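Okness Bench, a simulated lab for collecting robot demonstrations

Reviewed by Darragh Horgan, May 24, 2021

I'd been putting off trying Okness Bench for months, mostly out of loyalty to the homemade setup my partner and I had nursed along since grad school. Then our old software stopped talking to our new controller, I grumbled for an evening, and I finally paid for the small-team license. I'm so glad I did! I've now recorded 109 demonstrations with it, and I have opinions.

You steer a simulated arm by hand, and every run gets saved as a training example: the camera views, the joint positions, the gripper command, all lined up in time. I picked the lab bench world, with its perforated board and well plate, and had a first usable recording before my coffee was gone.

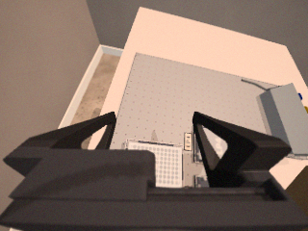 Steering took me longer to love. The default speed is far too eager for small labware (I spent my first evening chasing a plate around like a kid with a shopping cart), so turn it down before you record anything you mean to keep. After that it felt lovely – light, steady, and easy on the wrist. I threw out five of my early runs and kept the rest.

The wrist view is the best part for me. Our policy learns from it directly, and I like seeing just what the policy will get, awkward angles included. Do vary your starting poses, though. My first batch all began in nearly the same spot, and the policy we trained on it got lost the moment we moved the arm.

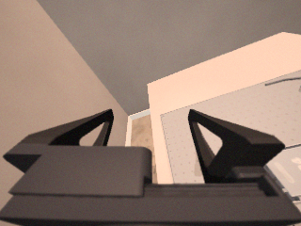

Wrist view with the gripper open, wall and ceiling behind.

My grumbles are small. Exporting 100 runs took almost the whole of a lunch break, and the labels for failed attempts are buried two menus deep. I'd also love a way to add a spoken note while recording, as Prakby does.

Still, I'm keeping it, and I'm aiming for 200 runs before we train again.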